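Grotbridge Allotment Society, catch-up meeting, May 15, 2020

Present: me (Oliwia Tokarz, scribbling as fast as I can), Aurel Nistor in the chair, Jailson and Anselmo Pimentel sharing one laptop, Vsevolod Sirko from item 2 onwards.

**1. Water.** Aurel rang the water people again and got nowhere, so the top tap stays off for now. Jailson has a spare hose and will run it up from plot 11 (thank you!). Please don't leave it on overnight.

**2. Money.** We have £1,697 in the account, which cheered us all up no end. Vsevolod wants to spend the lot on a new shed roof, Anselmo wants a polytunnel, and I'd settle for a gate that shuts. We went round and round on this and agreed to get prices from Comthorpe first. Vsevolod to ring them.

**3. Waiting list.** Six names on it, four of them from Prinda Road. Plot 4 is free once the brambles are out. I said I'd write to the first in line.

**4. September show.** Still hoping! Jailson thinks we could hold it outdoors with the tables well apart. Marrows are staying in, despite Aurel's speech about them.
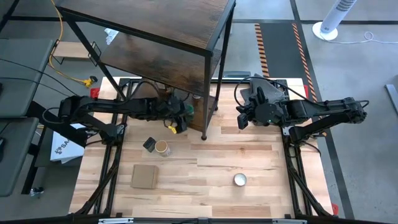 *Wooden tabletop with two black robot arms*

**5. Any other business.** Anselmo has far too many leek seedlings, so help yourselves from the crate by his gate. Aurel will send round the next date.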